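Madton–Indow water talks: anyone else following?

justach_fan
So the two delegations are finally going to sit down in July! I've been reading everything I can on this river treaty and I'm rapt. Twenty-nine clauses in the draft and they've already agreed on the wording of 4 — that's more than the last round managed in a whole year.

pelican62
Agreed on the easy ones. Clause 1 is the name of the river.

justach_fan
Ha, fair, but clause 3 is the shared flood gauges and that was a sore point for ages. Sarmīte Juška is chairing again and both sides asked for her, which I reckon is a great sign.

Kev_upstream
Don't agree, sorry. Indow's foreign minister said last week he won't discuss the dam at all. What's left to negotiate without the dam?

justach_fan
Fishing rights, the ferry crossing, the border post at Nzioka! Plenty. Njoroge Barasa's long piece on the 1237 households near the crossing is well worth your time, he talked to families on both banks.

pelican62
Read it. Good piece, but he's too kind to Madton.

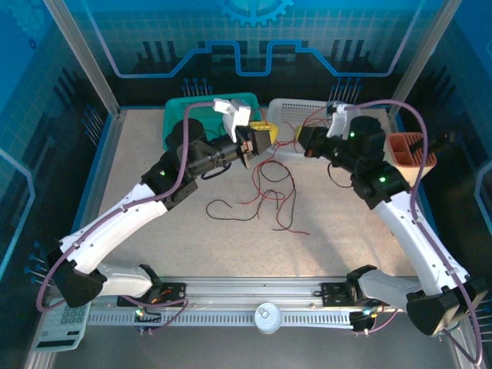 justach_fan
Anyway, I'll post the clause list once I've typed it up, and if anyone has the old ferry agreement I'd love a copy!

Recent threads
Nzioka border post hours
Who gets the embassy building?
Justach summit, your predictions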